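Mosquito season is longer this year in Rerstead, and many residents complain about bad sleep.
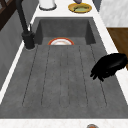 Rerstead Town Office, Public Health Team

The team put out 13 traps in July and will keep them until 23rd September. Silvia Kubíček, who leads the work, asks people to empty buckets and flower pots every week.

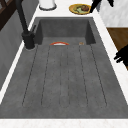 Page last changed: 23 days after first posting

Window nets are free at the Graltesard library, 8 per household.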